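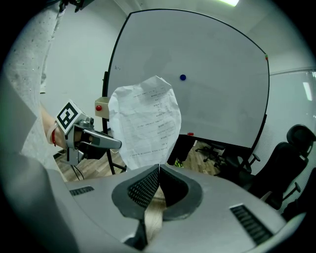
Why does the replay drift on two-hand episodes?
Left and right clocks start apart, so the merged track is off by a few steps.

August, 4:10 pm, posted by Daryna Shevchuk

Re-ran the sync on all 1,496 episodes. Drift gone in all but 12. Those have a tag dropout early on, left side only. Dropped them, retraining now.
Danylo - pls dont merge the old split, its still the unsynced one. Will post sucess rates when the run is done.

Status: open

Contact Nelico support | © Nelico | Back to top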